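여름에 사료를 대용량으로 사면 처음 2주는 괜찮은데 그다음부터 냄새가 달라진다. 우리 집은 고양이 한 마리, 개 한 마리라서 10킬로그램짜리를 사면 끝까지 먹이는 데 한참 걸린다. 몇 해 동안 이것저것 해 보고 남은 방법만 적는다. 사료 이야기가 많지만 쌀, 밀가루, 말린 콩도 거의 같은 식으로 둔다.

## 봉지째 넣기

예전에는 사료를 플라스틱 통에 바로 쏟아부었다. 통 안쪽 벽에 기름이 얇게 남고, 그 기름이 오래되면 새 사료에서도 묵은 냄새가 난다. 지금은 원래 봉지를 그대로 통에 넣고 뚜껑을 닫는다. 봉지에 유통기한과 제조번호가 적혀 있으니 문제가 생겼을 때 찾아보기도 쉽다.

통은 봉지보다 조금 큰 것으로 고른다. 꼭 맞는 통은 봉지를 꺼낼 때마다 모서리가 걸려서 찢어진다. 뚜껑의 고무 패킹은 한 달에 한 번 빼서 미지근한 물에 주방세제로 씻고, 틈까지 완전히 말린 다음 끼운다. 물기가 남으면 패킹 홈에 곰팡이가 먼저 핀다.

## 봉지 여는 법

- 윗부분 접착선 바로 아래를 가위로 일자로 자른다. 손으로 뜯으면 옆으로 길게 찢어지는 봉지가 많다.
- 지퍼가 있는 봉지는 지퍼 홈에 낀 가루를 마른 칫솔로 털고 닫는다. 잘 안 닫힌다는 지퍼는 대부분 가루 때문이다.
- 지퍼가 없으면 공기를 눌러 빼고 위쪽을 세 번 접어 집게 두 개로 양 끝을 집는다. 가운데 하나만 집으면 양쪽이 벌어진다.
- 연 날짜를 유성펜으로 봉지 앞면에 적는다. 뒷면에 적으면 안 보게 된다.

## 두는 곳

싱크대 아래는 피한다. 배관 때문에 습하고, 식기세척기 옆이면 온도도 오른다. 베란다도 여름에는 안 된다. 우리 집은 현관 쪽 수납장 맨 아래 칸을 쓰는데, 벽에서 손가락 두 마디쯤 띄우고 바닥에는 나무 받침을 깔았다. 받침은 오래된 도마를 잘라 만들었다.

냉장고에 넣는 사람도 있는데 건사료는 권하지 않는다. 꺼냈다 넣었다 하는 동안 봉지 안에 물방울이 맺힌다. 밀가루는 밀폐만 잘하면 냉장고도 괜찮다. 습식 캔은 따고 나면 다른 그릇에 옮겨 뚜껑을 덮고 냉장 보관하고, 다음 날까지 먹인다.

## 벌레가 생겼을 때

쌀벌레나 화랑곡나방은 한 봉지에서 시작해 수납장 전체로 퍼진다. 순서는 이렇다.

1. 수납장에 있는 것을 전부 꺼낸다. 멀쩡해 보이는 봉지도 꺼낸다.
2. 벌레나 실 같은 것이 보이는 봉지는 비닐에 넣어 묶고 그날 버린다.
3. 선반 구멍과 경첩 주변을 진공청소기로 빨아들인다. 알은 구석에 있다.
4. 식초를 묽게 탄 물로 닦고 문을 열어 하루 말린다.
5. 남길 곡식은 냉동실에 나흘 넣었다가, 실온으로 돌아온 뒤에 봉지를 연다.

월계수 잎이나 마른 고추를 넣어 두는 방법도 해 봤다. 없는 것보다 나은 정도이고 이미 생긴 벌레에는 소용이 없었다.

## 덜어 쓰기

매번 큰 봉지를 여는 대신 9일치를 작은 통에 덜어 둔다. 숫자에 큰 뜻은 없고 우리 집 작은 통에 딱 그만큼 들어간다. 작은 통은 다 비우고 씻어서 말린 다음 다시 채운다. 남은 것 위에 새것을 붓지 않는다. 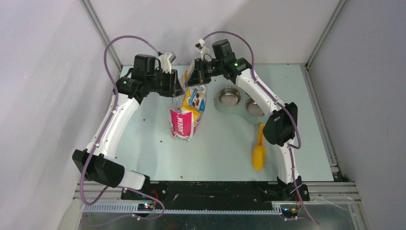

계량컵은 통 안에 넣어 두지 않는다. 손이 닿은 손잡이가 사료에 묻히고, 컵도 씻지 않게 된다. 수납장 문 안쪽에 고리를 붙여 걸어 두면 찾기 쉽고, 사나흘에 한 번 설거지할 때 같이 씻는다. 양은 컵 눈금보다 저울이 정확하다. 같은 한 컵이라도 알갱이 크기에 따라 무게가 꽤 다르다. 사료를 바꾸면 첫날 한 번은 저울로 재고, 컵 바깥에 테이프로 선을 표시한다.

사료를 바꿀 때는 일주일에 걸쳐 섞는다. 이 기간에는 봉지 두 개가 동시에 열려 있으니 집게 색을 다르게 한다. 우리는 먹던 것이 파란 집게, 새것이 흰 집게다.

## 빈 봉지

안쪽에 기름기가 있어서 그냥 모아 두면 냄새가 나고 개미가 온다. 가루를 털고 접어서 바로 내놓는다. 재활용 표시가 있는 봉지는 주방세제를 푼 물로 안쪽을 헹구고 뒤집어 말린다. 여러 재질이 붙은 봉지는 지역마다 버리는 방법이 다르니 구청 안내를 본다. 두꺼운 봉지 하나는 남겨 두었다가 분갈이할 때 바닥에 펴고 쓴다. 흙이 새지 않고, 끝나면 그대로 들어서 털면 된다.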